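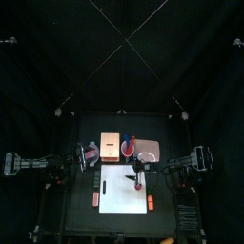 Cutting boards: replacement, resurfacing and the new rack size

From the Wurnley Shared Kitchens tenant newsletter, August

The board inventory at the Wurnley and Farkby sites has been checked and a fair share of the stock is at or past the point where it should be resurfaced or thrown out. The notes that follow cover how to judge a board, how the sanitizing step is meant to be done, and what changes when the new drying racks go in. Tenants who bring their own boards should read the section on size before buying replacements.

Materials in use

Site boards are polyethylene. There are two grades on the market under that name and they behave differently. The low-density grade is flexible, cheap and soft enough that a chef's knife leaves a visible groove on most strokes. The high-density grade is stiffer, takes longer to mark, and holds its shape better through a dishwasher cycle. Both sites stock high-density only. Thin flexible mats are fine for moving chopped food from one place to another, but please do not leave them in the shared racks. They curl against the heating element cover in the dishwasher and one at Farkby had to be peeled off it.

Hard rubber boards are in use in the pastry room at Wurnley. They are heavier, they are easier on an edge, and they do not slide. They do not tolerate the dishwasher's final rinse temperature and must be washed by hand. The boards are stamped on the underside, and the stamp is worn on some of them, so treat any board that feels unusually heavy as rubber until someone on site has confirmed otherwise.

Wood is allowed for bread and for finished baked goods. A closed-grain hardwood such as maple is preferred. Oil it with food-grade mineral oil, let it stand overnight, and wipe off whatever has not soaked in. Cooking oils go rancid in the grain and the smell does not wash out. End-grain wood boards should not be soaked under any circumstances. The glue lines open and the board is finished.

Glass and stone boards are not allowed at either site. They ruin edges in a single shift and they chip.

How a board wears

A knife does not remove much plastic. It displaces it, and the displaced material stands up along both sides of the cut as a ridge. The ridge gets folded over by later strokes and forms a flap. Food residue and water sit under the flap, where a brush does not reach and sanitizer reaches slowly. This is why a board that looks only lightly scratched can still hold an odor after washing, while one with a few deep clean cuts may come up well.

Wear is uneven. Right-handed cooks tend to work the same region over and over, and the middle of a board will be dished while the corners are nearly new. Rotating the board end for end at the start of each shift spreads the damage. Turning it over does the same, provided the underside was washed with the same care as the top, and in practice it often was not.

To check for dishing, lay a metal bench scraper on edge across the board and look for light under it. A gap in the middle that would admit a fingernail is enough to leave herbs and onion joined together at the bottom of the cut. It also makes the board rock if it is flipped. To check for flaps, drag a dry cotton towel across the surface in both directions. If it snags, the board needs resurfacing.

Staining alone is not a reason to discard a board. Beet, turmeric and tomato paste color polyethylene well below the surface and the color is harmless. It does make it harder to see whether the surface is clean, so stained boards should be moved to tasks where this matters less. Black specks that stay after sanitizing are another matter. Those are usually mold in old cuts, and the board goes out.

Washing and sanitizing

The order is scrape, wash, rinse, sanitize, air-dry. Sanitizer is used up by grease and food particles, so a board that goes into the tub dirty comes out dirty and spoils the tub for the next one.

The house standard for the chlorine tub is 200 ppm. Use the test strips in the drawer under the sink and compare the strip to the chart while it is still wet. Strips that have been stored open read low, and people then add more bleach to a tub that was already correct. Close the vial. If the strip reads over, dilute the tub and test again. A stronger solution does not save time, it attacks the racks and leaves a taste on soft fruit.

Water temperature in the tub should be lukewarm. Hot water drives the chlorine off and irritates the eyes of whoever is standing over it.

Contact time is posted above each sink. The larger boards do not fit in the Farkby tub lying flat, so tenants there have been dipping one end and then the other. This is acceptable only if each half gets the full contact time. Pouring a cup of solution over the board and standing it up to drain is not acceptable, as it runs off before it has worked.

Do not towel boards dry. A board should stand on its long edge with air on both faces. Stacked flat, two damp boards hold a film of water between them for most of a day - this was the cause of nearly every odor complaint at Farkby over the spring.

Resurfacing

High-density boards can be planed. The work is done by Besnard, the same shop that handles the slicer blades, and the boards leave Wurnley with the blade crate. Besnard takes a shallow pass off each face, breaks the edges with a small bevel, and returns the boards in paper sleeves. A board can go through this several times before it becomes too thin to lie flat. Once it flexes under the heel of a hand, it is retired.

Tenants may add their own boards to the crate. Mark them on the edge with the engraving pen, not on the face, where the mark will be planed off. Marker ink does not last on polyethylene. Boards with an inset rubber foot or a metal hanging ring cannot be planed and will be sent back untouched. Boards with a juice groove can be planed, but the groove gets shallower each time and stops being useful long before the board does.

Sanding at home is not recommended. Sandpaper leaves a fuzzy surface that is worse than the one it replaced, and abrasive grit lodges in the plastic. A cabinet scraper works well on light flaps if it is kept sharp and held at a low angle. Wash the board twice afterward and discard the shavings in the trash. They float, they pass the sink strainer, and they collect in the grease trap.

Rack size

The new drying racks are made by Kosero and will be fitted over the sinks at both sites. The slots are deeper than the present ones and have a stop at the back. The longest board that will stand in a slot is 458 mm. Anything longer will project into the aisle and will be removed, which affects mostly the oversized pizza boards at Wurnley. These will move to the wall hooks by the deck oven.

Each rack has 10 slots. One board per slot, including thin ones. The slot spacing is what lets the air through, and two boards pressed into a slot dry no faster than two boards stacked on a counter. If the rack is full, the overflow goes on the wire shelf, on edge, with a gap between boards wide enough for a hand.

The lower rail of the rack is removable and goes through the dishwasher at closing. It lifts straight up. It does not slide forward, and forcing it forward bends the tabs. The drip tray empties into the sink when tilted from the left.

Color coding

The present scheme continues. Red is raw meat, blue is raw fish, green is washed produce, yellow is raw poultry and white is bakery and dairy. The color is for the task, and a board does not change tasks after washing. There have been requests for a separate allergen color. Purple boards are on order and will be kept in the closed cabinet, with their own brush. Until they arrive, tenants with allergen-controlled products should use their own labeled boards and store them off the shared racks.

Tenants who use unmarked boards of their own may keep doing so within their own station. An unmarked board found on a shared rack will be treated as a white one.

Holding a board still

A damp towel under the board is adequate if it is folded flat and wrung out. A soaked towel does the reverse and lets the board skate. Open-weave shelf liner also works and dries faster, and a roll of it is kept with the parchment at each site. Cut a piece slightly smaller than the board so that no edge is exposed to catch crumbs. The liner goes through the tub with the board and is replaced when it starts to shed.

Drop-off

Boards for the next Besnard crate should be clean, dry and on the bottom shelf of the dish room at Wurnley before closing. Farkby tenants can leave theirs in the gray bin by the back door, and they will be carried over with the linen. Return takes more than a week, so hold back enough boards to work with. Loaner boards are available in green and white only.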